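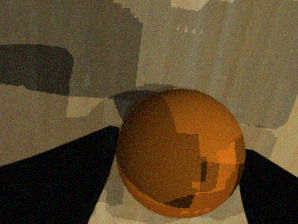 I've been selling grinding media to small mills and pigment shops since 2001, and the Mogensen cast ball is the one I keep reordering for myself. It's a high-chromium white iron ball, cast in metal molds and then heat treated, and it holds its shape longer than anything else I've run in my own test mill. Customers tend to ask me about finish first, and I get it, everybody likes a shiny ball. A glossy orange one like the one up top, with patches of reflection all over it, sure is nice to look at, but gloss tells you next to nothing about wear. Please ask me about hardness and carbides instead!

So, what's in it. The chromium ties up with the carbon and makes hard little carbides, and those take most of the beating. What holds them in place is the metal in between (the matrix, if you want the proper word), and that's where cheap balls go wrong. If the matrix is soft, the carbides just get scooped out, and you end up with a pitted ball and a lot of iron in your product. The Mogensen comes out of the furnace and gets an air quench, then a long temper, and I think the temper is what you're paying for. I've broken a fair few of these open on purpose and the structure looks the same near the skin as it does in the middle.

Hardness: 700 Vickers on the surface, and I check every lot myself before it goes on the shelf. If a lot doesn't make it, it goes back. I've sent back two and the foundry was pretty decent about it.

Size: 100 mm only. I used to carry the smaller ones too but they sat there forever. If you need small media, look at the Vullar range, which is forged steel and a bit softer but takes drops better.

Which brings me to the part where I talk you out of buying it. White iron is brittle! If your mill has a big diameter and you like to run it fast, the balls are going to fall a long way and hit bare liner, and some of them will spall. I would go with forged in that case. The Mogensen is happiest in a slower mill with a good full charge, grinding something abrasive. Quartz, slag, hard glaze frit, that kind of thing.

Manju Kanaujia runs them on ground slag at the Dolon plant and she got 18 months out of a charge before topping up, where her old plain carbon balls needed it every season. Her feed is dry, though. Wet grinding adds corrosion to the mix and you should expect less (the chromium helps, but how much depends on your water, so send me the pH if you know it).

Loading tips: don't drop them into an empty drum. Put some feed in first and lower the balls in by the bucket. Let a hot mill cool down before you hose anything out, too, these don't like thermal shock one bit.

Sold by the drum or by the half drum. Drums are steel, lined with paper, lot number on the lid. The lot certificate with the chemistry is taped inside. Shipping goes out through Gimano on a pallet, and you'll need a forklift or a tail lift on your end.

We close for two weeks in August, so order ahead of that if you're running low. For lot certificates and returns, ask for Špela Milošević. For everything else you get me, mornings are best.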